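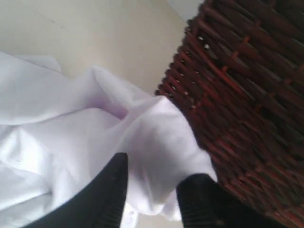

Liltorik Table Napkin, White

Product code: 3041
Sold in packs of 25
Minimum order: one pack

The Liltorik is a plain white napkin for cafes, canteens and function rooms. It is made from a cotton and polyester blend, hemmed on all four sides, and has no pattern or woven border. The finished size is 50 x 50 cm. It replaces the older Risto napkin, which was slightly smaller and is no longer made. The two can be mixed on a shelf but will not match when folded side by side.

Fabric and finish

The cloth is a flat weave of medium weight. It takes a simple fold well and will hold a crease after pressing, but it is softer than full linen and will not stand up in tall shapes without starch. Corners are mitred and stitched twice. Expect shrinkage in the first few washes - the stated size allows for this, so new napkins may measure a little over.
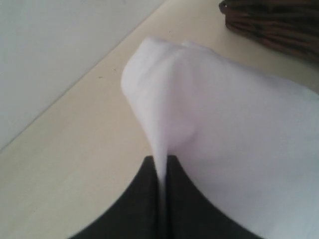
Washing

Wash before first use. Machine wash at 60 degrees with similar colours. Do not use fabric softener, as it makes the cloth less absorbent. Oil and lipstick marks should be treated before washing. Tumble dry on medium and take out while slightly damp if you plan to iron. Chlorine bleach will weaken the hems over time and is not covered by the guarantee.

Name tapes and marking

We can sew a coloured thread mark into one corner so that your napkins come back to you from a shared laundry. Red, blue, green and black are in stock. Allow ten working days. Marked napkins cannot be returned.

Ordering

Orders of 1,000 napkins or more are packed in cartons and sent by pallet. Smaller orders go by parcel. Stock is held at our Plirance warehouse, and most orders leave within two working days, except in October when we close for stocktaking.

For samples or trade prices, contact Kerttu Sjöberg in the sales office. Please give the product code and the number of packs.

Also in this range: Đinh tablecloth, white, in three lengths. Liltorik tray cloth. Liltorik glass cloth, blue stripe.

Page updated February 14, 2018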